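3. Collecting demonstrations

Cloth is where imitation learning goes to be humbled, and we went there on purpose. Our first plan was to steer both arms remotely from a console in the Sakthorpe lab. Operators needed most of February to fold a T-shirt without swearing, and the arms then reproduced their hesitation with great fidelity. For the Praltanwood set we dropped the console and had people do the work by hand, at home, holding one gripper in each hand.

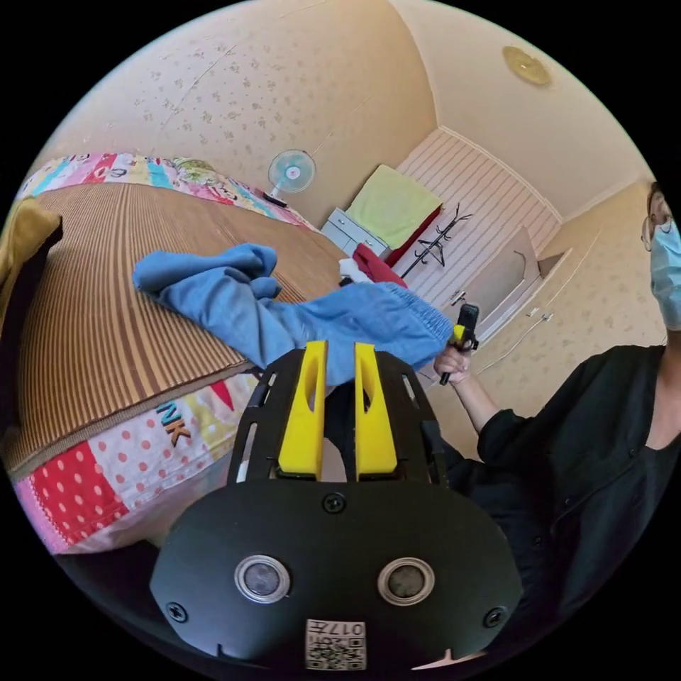 Each demonstrator received a pair of grippers, a short sheet of instructions, and permission to ignore most of it. We asked only that the fingers, and never the knuckles, touch the fabric. A session lasted 30 minutes, after which forearms began to complain and the folds took on a certain looseness of interpretation. We kept 158 sessions and threw out those in which tracking dropped for more than three seconds.

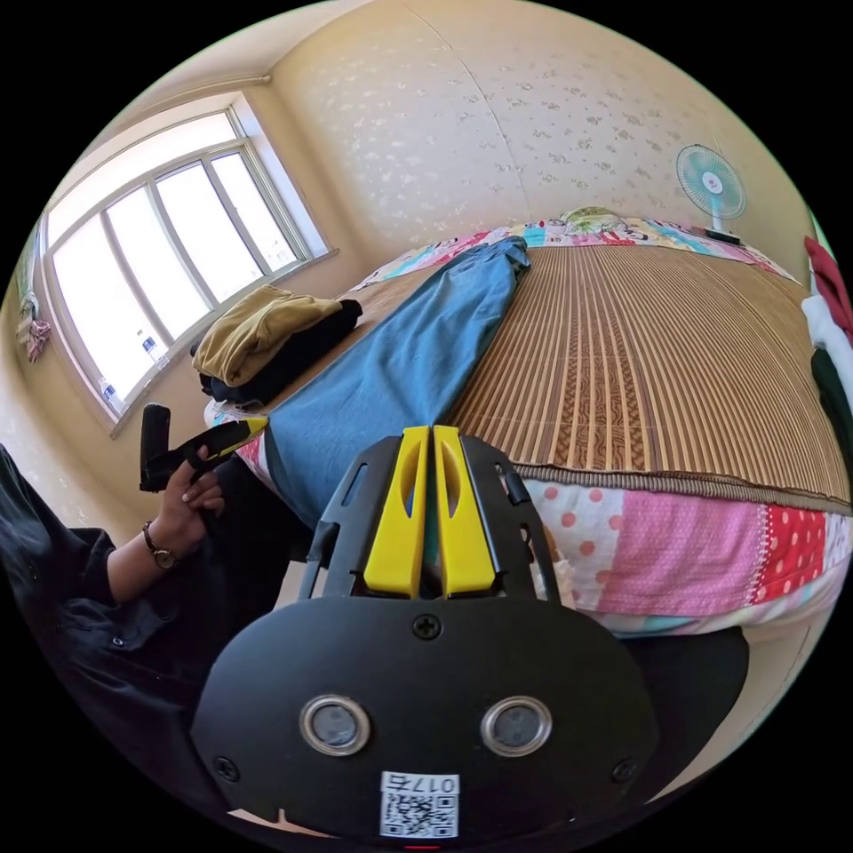 Trajectories were trimmed at both ends by Faisal Bhutto, whose definition of "the start of a fold" became ours after a week of argument. Figure 3 shows the kind of work involved.
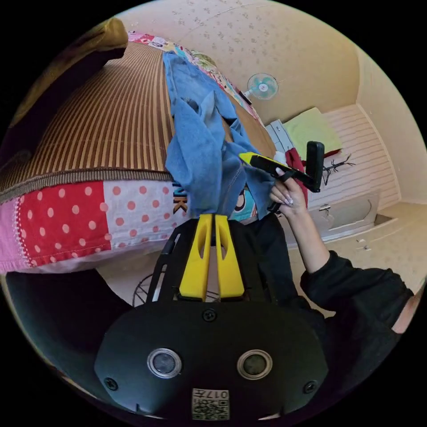 Figure 3. Handling laundry on a bed with hand-held grippers.

The policy takes its input from the gripper views alone, so it has to live with whatever the household puts in front of it. Our lab table is gray and perfectly flat, and a policy trained on it regarded everything else as an emergency. A bed with a striped mat on top and a patchwork quilt hanging below it offers plenty of edges that have nothing to do with the garment, and a crumpled light blue garment offers few that are easy to trust. We did no background masking. Masking helped on the Pirkdale split and hurt everywhere else, and we have stopped trying to explain it.

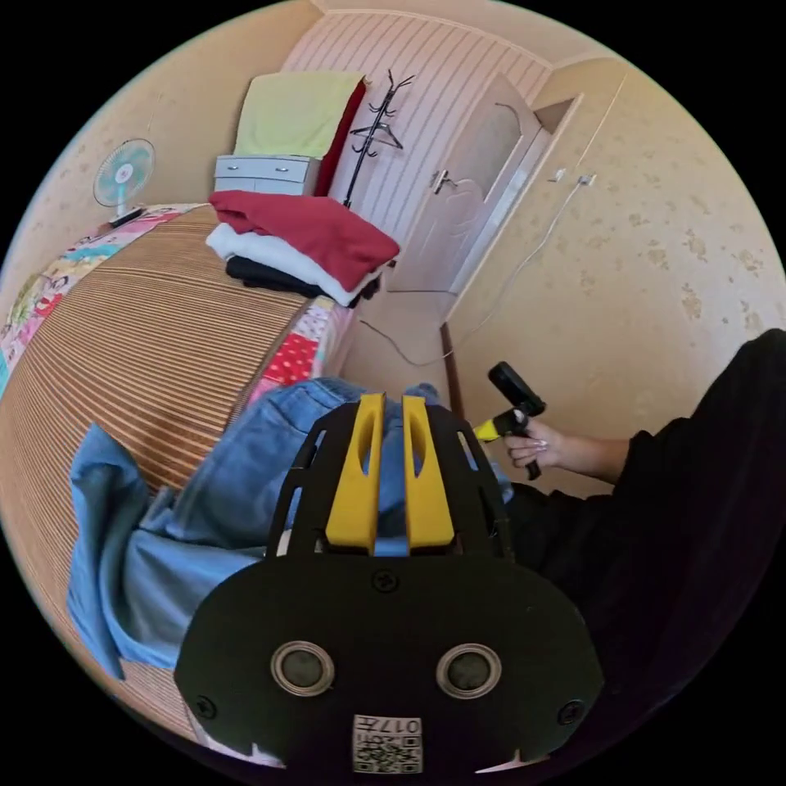
Michalski objected, on reading a draft of this section, that people fold laundry with habits no arm should inherit, such as shaking a pair of pants and hoping. The objection is fair. We left the shakes in, 700 of them by our labels, and let the arm's speed limit deal with them. It converts each one into a slow, thoughtful wave, after which the fold proceeds as before.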